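How a Song Gets Onto a Music Chart

A music chart is a list of songs put in order by how much people listened to them or bought them.

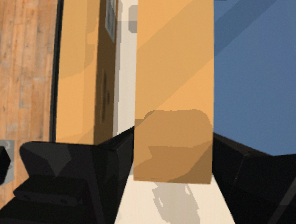

Kam-wah Chou asks whether a song goes to the top when one fan plays it all day and all night. It does not. Most charts set a limit on how many plays from one listener can count. Plays over the limit are left out.

What gets counted

A play on a streaming service counts only if the song runs long enough. On the Relbridge chart, the cutoff is 32 seconds. If you skip before then, the play is worth zero.

Buying a song counts for more than playing it. Relbridge treats one sale as equal to 100 plays. A song with 203 sales and no plays would score the same as a song with no sales and 20,300 plays.

Radio is measured in a different way. Computers listen to each station and log every song. A song heard at 8 in the morning usually scores higher than one heard at 3 at night, when fewer people are awake to hear it.

When the list comes out

Counting takes 2 days. Workers look for mistakes, such as a song listed under two spellings of the singer's name. Then the scores are added up and the songs are placed in order.

Old songs can come back. Holiday songs do this every December — their plays rise for a few weeks and drop again in January.

Words to know

Streaming: playing music over the internet without buying it.
Single: one song released by itself.
Debut: the first time a song appears on the chart.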